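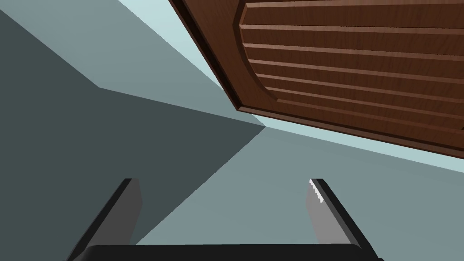

Guides > Gralla Simulator > Section 4: Recording examples

4. Recording cabinet door examples

This section covers recording practice runs in the Gralla simulator and saving them to a Vinix store, where the learning system can read them. It assumes you have finished Section 3 and that the simulated arm moves when you move the hand controller.

One example is one full attempt at the task, from the start pose to the moment you press Stop. The system learns from the wrist view, the joint positions and your commands together, so all three must be recorded for the whole run.

4.1 Before you start

1. Open Gralla and choose Cabinet Door from the task list.
2. Check that the Vinix light in the status bar is green. If it is grey, the run will play normally but nothing will be saved.
3. Type your name in the Operator box. Use the same spelling every time.
4. Open the Codex panel and pick the task sentence. Do not type your own. The sentence is stored with every example, and small differences in wording are treated as different tasks.
5. Open the wrist view in its own window and set it beside the main view.

Note: Codex is the list of approved task sentences for your site. To have one added, ask Bok-nam Ban. New sentences appear the next time Gralla is started.

4.2 Reading the wrist view

The wrist view moves with the arm and does not level itself. When the wrist is tilted back, doors and walls run across the window on a slant, and the place where the walls meet can look like a star of straight lines. The two fingers stay at the bottom of the window whatever the arm is doing.

Walls are drawn in flat colour with no pattern, so they are a poor guide to distance. Use the cabinet door instead. The wood grain, the grooves in the raised panel and the dark edge of the door all grow as the arm comes closer, and the edge shows you which way the door is facing.

You will often have a door in the wrist view with no handle visible. Use the main view to find the handle, then turn the wrist until it comes between the fingers.

Caution: Do not steer by the wrist view alone when the door is above the gripper. It is easy to push the wrist into the underside of the door, and the simulator will allow it for a short time before it stops the run.

4.3 Recording a run

1. Press Reset. The cabinet and the arm are placed at a new starting position.
2. Open the gripper fully.
3. Press Record and wait for the tone. Keep the controller still until you hear it.
4. Move toward the door at an even speed. Short pauses are fine – long ones are not, and anything over 4 seconds will be marked for review.
5. Turn the wrist to line up the fingers with the handle. Make the turn before you are close to the door.
6. Close the gripper on the handle and pull along the path of the door. Let the wrist turn as the door swings.
7. When the door is open past the marker in the main view, open the gripper and back away.
8. Press Stop.
9. Choose Keep, Keep as Failed or Discard.

Choose Keep as Failed if the fingers slipped, you missed the handle or the door did not open far enough. Failed runs are useful and are stored in their own folder. Choose Discard only if something outside the task went wrong, such as a frozen window or a bumped controller.

Note: If you miss the handle and then recover, carry on. A run with a recovery that ends with the door open is a Keep.

4.4 Checking what was saved

1. Open the Ko viewer and select the newest run.
2. Drag the slider from start to finish. The wrist view and the joint plot should move together.
3. Check the gripper line. It should be high at the start, drop when you grasp, and rise again at the end.
4. Check that the task sentence matches the one you picked.

If the picture and the plot are out of step by more than 2 steps on the slider, restart the controller service and record the run again. Do not try to trim the file by hand.

Runs are numbered in order and numbers are not reused, so gaps are normal after a discard. If run 1104 is followed by 1106, no action is needed.

4.5 Common problems

Wrist view is all one colour: The gripper is probably too close to a wall. Back the arm away slowly. If the colour does not change, press Reset.

Fingers missing from the wrist view: The view has switched to the free camera. Press V to go back.

Door swings away on contact: You are touching the edge of the door before the handle. Back off, open the gripper and come in again with the wrist turned.

Message 1859 after pressing Stop: The store is full or cannot be reached. Leave Gralla open, as the run is held in memory until it closes, and contact Essam Benjelloun.

Go on to Section 5 when your first set of runs has been checked.

3 comments | 2 shares

Related pages
Section 3: Setting up the hand controller
Section 5: Sorting and labelling runs
Adding a task sentence to Codex
Ko viewer keyboard shortcuts
Moving a Vinix store to another drive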